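Why my planner waits before it lets go

I wanted to write this post in August already, but the code was not in a state that I could show to other people. Now it is a little better, so let me tell you what changed in Cheon, the small planner I write for our two-arm table.

For a long time Cheon had one single timeline for both arms. Every motion had a start time and an end time, and the second arm simply waited for its turn. It is easy to understand and easy to debug. It is also very slow. Karine Desjardins, who works on the perception side, told me one evening that she could drink a whole coffee between two blocks. She was right.

So I threw the timeline away and replaced it with reservations. Before an arm moves, it asks for the volume it will pass through. If the other arm already holds a part of this volume, the request goes into a queue. If not, the arm goes at once. The server that keeps the reservations is called Puka, and it is only 200 lines of Python. I am a bit proud of that number.

The test I use the most is the block tower: red at the bottom, green on it, blue on the top. Three cubes do not sound like much, but the space above the tower is exactly the space that both arms want.

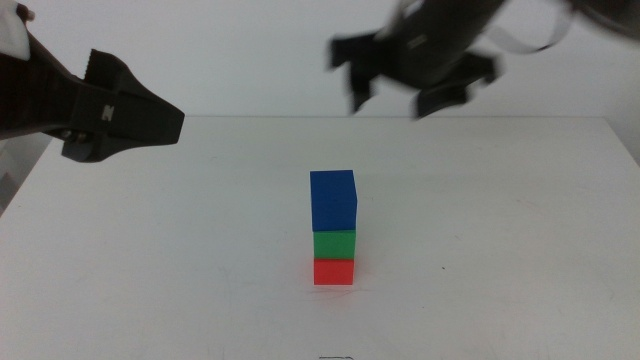
What went wrong first

My first version released the volume when the fingers reported "open". This was a mistake. Open fingers are still around the cube, and the other arm could get permission to come in while the first one was still leaving. In one night of runs I had 13 aborts from the collision checker, all at the same point of the program.

Now the release has two conditions. The fingers must be open, and the wrist must be 4 centimeters away from the last grasp pose. I tried smaller values, but then the delay in the joint state messages becomes important again.

The second problem was the camera. Karine's tracker, Pumo, lost the cubes each time an arm passed in front of them, and after that it gave them new names. The planner then believed that there was a new green cube in the world and wanted to stack it also. We now keep the old pose for up to 3 seconds if an arm's reservation covers it in the camera view. Rachid Naciri suggested this in a code review, and I should have listened to him the first time.

Still open: two arms can each wait for a volume that the other one holds. At the moment I detect this and send both to the home pose, and I don't like it. If you have solved this in a nicer way, please write me a comment.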